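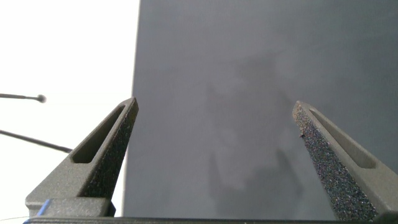
The grey panel, with no gears in view.

10/17/26

Back from Pretby with a headache and a free pen. Magdalini Tsakiris had talked me into it, and I can't blame her entirely because I did say yes, but I said it in December, when it was a long way off and anything sounds bearable.

The whole morning was given over to gears. Small metal spur gears, a white plate with three short pegs on it, and the question of which gear goes on which peg and whether they will then mesh. I was told this was "a simple assembly". I've had simple assemblies before. The bathroom cabinet was one, and it still leans.

M. says the three pegs are the clever part, as you can't get lost with only three places to put things. I think you can get lost perfectly well. If the holes are a shade too tight you end up pushing, and if they're a shade too loose the teeth sit crooked and grind. The handout from Takács goes on for 2 pages about "tolerance" and never says what it is. I asked. I was given a number and then a different number.
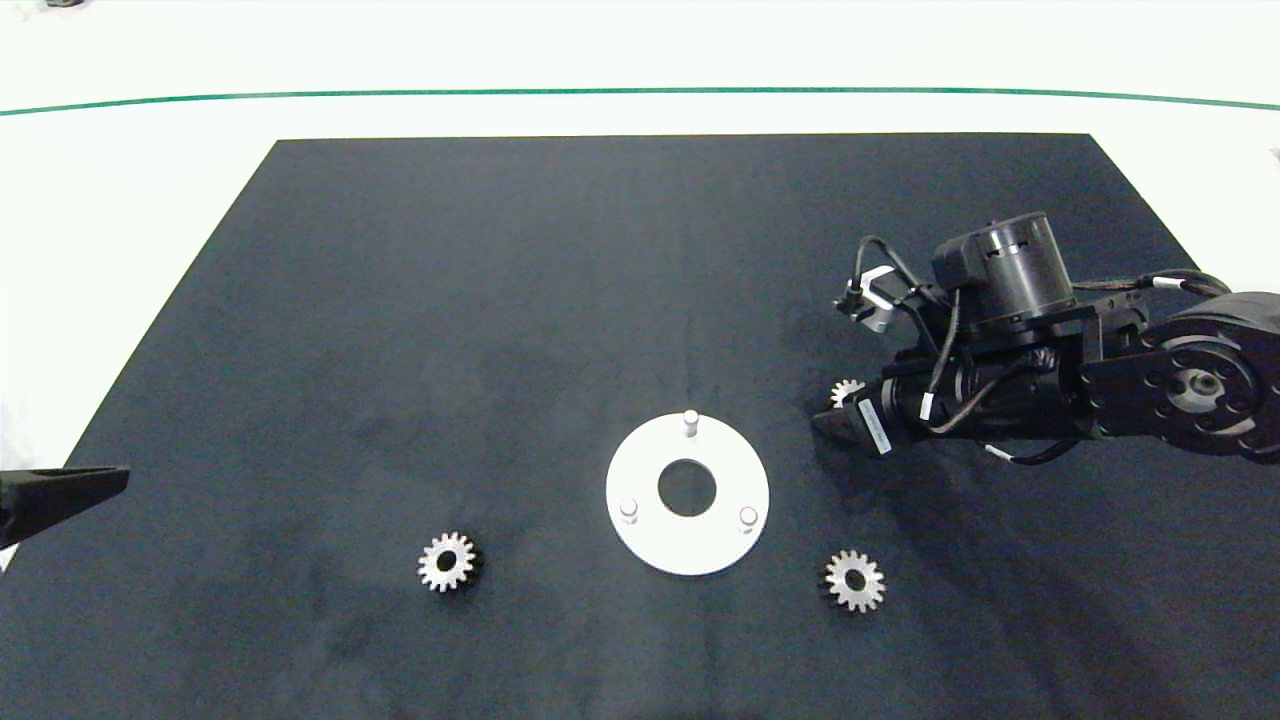
My other grumble was the colour of everything. Silver gears on a dark mat, fine, those I could pick out from across the room. But a white plate with white pegs on it is a silly choice, and I said so, and was told it looks clean. So does a hospital corridor. I'd have made the pegs red, or any colour at all. I did like the mat. It takes up most of the table and I'd have one like it at home for mending the clock, if I ever mend the clock.

Why there's a great hole in the middle of the plate I never found out. M. thinks it's for bolting it down to something. I think somebody had a big round cutter and wanted to use it. We argued that one all through the sandwiches (egg, too much pepper) and neither of us budged.

The plate set is made by Matasico and they want 273 for it. The smaller one is 174 and as far as I could make out from the leaflet it has fewer gears and the same plate. M. is tempted by the big one for her evening class. I told her to wait and see whether the pegs wear down, which I'd bet they will, metal on whatever that white stuff is. She said I was being gloomy. I said let's look at them again after a winter of teenagers.

Bus from Cleldale was late both ways. Cold ham and the rest of the potatoes for tea. I looked at the bathroom cabinet for a good while afterwards and decided it was the wall that's out — must borrow the long spirit level back from next door before I say so to anyone.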